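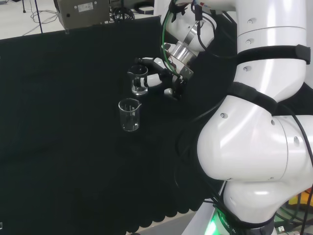 铺了黑色台布的桌子，Wesville。

Emero 台式电子秤使用评测
作者：Danylo Mykhailiuk
2019年3月23日，星期六

型号标签上只写了 Emero，没有后缀。量程 2000 克，标称分度 0.1 克，四节七号电池供电，也可以接随附的电源适配器。购自 Grasia，同店还有一款 Kuzmenko，外形接近，量程相同，分度为 1 克，价格低一些。下文凡提到对比，对象都是这台 Kuzmenko，由 Marichka Palamarchuk 借用。

外观与安装

秤盘为不锈钢，可取下清洗，靠四个橡胶垫定位。垫子偏软，秤盘放回时要按一下，否则读数会缓慢漂移。机身底部有水平泡，四只脚均可旋转调节。调节螺纹较紧，第一次调平用去不少时间，之后没有再动过。

如果桌上铺布，建议在秤下垫一块硬板。秤脚直接压在布上，按键时机身会轻微晃动，末位数字跟着跳。换成硬板后跳动消失。布的边缘应固定好，不要让褶皱碰到秤盘下沿，碰到后读数偏低，而且不容易察觉。

预热与归零

说明书要求预热 7 分钟。冷机直接使用时，空载零点会向上走两到三个分度，预热之后稳定。自动关机时间默认很短，可以在菜单里取消，操作是开机时长按去皮键，屏幕显示闪烁后再按一次单位键。说明书中文部分把这两个键写反了，英文部分正确。

去皮范围覆盖全量程，连续去皮没有次数限制。放容器、去皮、加料、再去皮，这一流程没有出过错。去皮后拿走容器，屏幕显示负值，数值可以用来核对容器自重，对没有存储功能的秤来说够用。

重复性

用同一枚砝码在秤盘中心反复称量 12 次，读数之间最大差一个分度。移到四角后，左前角偏低两个分度，其余三角与中心一致。Kuzmenko 四角没有差别，但它的分度粗，这类偏差本来也显示不出来。

以重量代替体积

购买这台秤的主要用途是量液体。烧杯壁上的刻度只供估读，配制时以重量为准，再按密度换算。水基溶液误差很小，甘油和糖浆必须查密度表，直接当水算会差出一大截。操作上先把空烧杯放上去皮，沿杯嘴对侧站立，缓慢倒入，接近目标值时改用滴管。

Emero 的屏幕刷新偏慢，倒得快时数字滞后，很容易过量。Kuzmenko 刷新快得多。这是两台秤之间最明显的差别，也是我对 Emero 最不满意的地方。
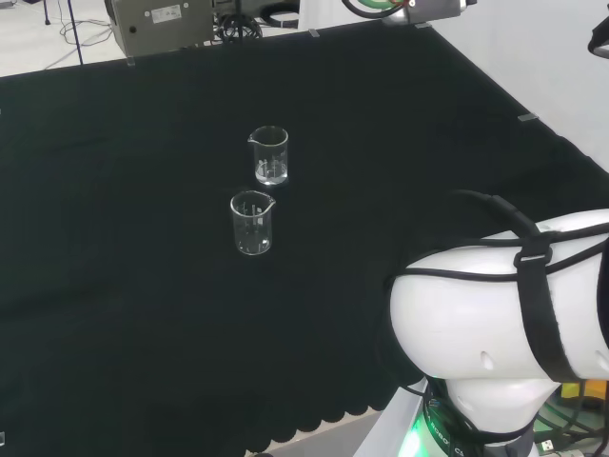
Ihor Stasiv 留言说，刷新慢多半是滤波设得太强，菜单第三项可以改成快速档，代价是有风时末位会跳；他那台改过之后，滴加时基本跟手，称粉末再调回来。

按他的方法试过，第三项确实存在，说明书里没有写。快速档下滞后明显缩短，但空调出风时末位不停，关掉出风口才稳定。设置断电后不保存，换电池要重新调一次。

续航

碱性电池连续开机，电量标志从满格到报警最长可达 40 小时，背光关闭。打开背光后缩短很多，没有单独计时。低电量时先是背光变暗，随后读数开始漂移，报警标志出现得比漂移晚，这一点需要注意。长时间称量建议接适配器。适配器线偏短，插头为直角。

清洁

按键面板覆膜，溅上液体擦干即可。秤盘下方有一圈凹槽，糖浆流进去后要用棉签清理。机身没有标注防水等级，不要冲洗。

结论

称固体和小批量配液够用，重复性合格，菜单设计差。经常滴加液体的，到手先改滤波。只称面粉一类的，Kuzmenko 更便宜，刷新也快。左前角的偏差已写信给 Grasia，九月之前在保修期内，对方答复可以寄回校准，运费自付。暂时没有寄，称量时放在中心。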